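Budgeting for a second handheld gripper station – what am I missing?

Small parts kitting, latching organizer boxes

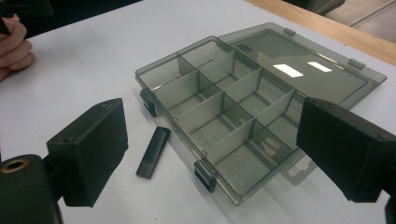 1. What I need to price

zurkon_bench wrote:
We have one handheld gripper with foam-faced pads and want a second station by May. Task set: open the organizer, fill the cells, close the lid, snap both latches. Budget is $3000 excluding the arm, which comes out of another line. Current draft covers the gripper body, spare pads, camera, mount, table and a box of consumables. Valter Pinheiro signs off on the purchase and wants a single quote.

2. Replies

stalness_tom wrote:
Your consumables line will be low. Pads on our unit are replaced every 4 weeks. Foam picks up grit from the table and then slips on glossy plastic. Buy 16 pads up front and keep them bagged.

jlacerda wrote:
I disagree on 16. Foam ages on the shelf too. I would order 9, log the replacement interval for your own parts, then reorder. Also, block pads that size are a poor match for narrow compartments. Price a narrower fingertip now, before the mount pattern is fixed.

zurkon_bench wrote:
Narrow tips were quoted by Granbridge as a custom part. Lead time was worse than the price. Can the existing pads be trimmed?

jlacerda wrote:
They can, but you lose grip area for the lid. Two sets of tips and a quick-change mount is the usual answer. Check that the threaded inserts are rated for repeated swaps – pulled inserts cost us a finger body last year.

queiroz_mfg wrote:
Nobody has mentioned lighting. Clear or tinted plastic under ceiling lights gives glare on the lid, and it moves whenever the box does. Put a diffuser in the budget, about $150 for a bench that size. Cheaper than a better camera.

stalness_tom wrote:
A matte mat would do more than a diffuser. Smoke-tinted dividers on a white top are low contrast to begin with.

queiroz_mfg wrote:
A mat does nothing for reflections off the lid. Different problem. Buy both if the money is there.

zurkon_bench wrote:
Revised draft: 9 pads, one narrow tip set, quick-change mount, diffuser, mat. Camera stays the same model as station one so we carry one spare. Boxes from the same supplier in one lot, as latch stiffness varies. I'll post the totals once Granbridge requotes the tips.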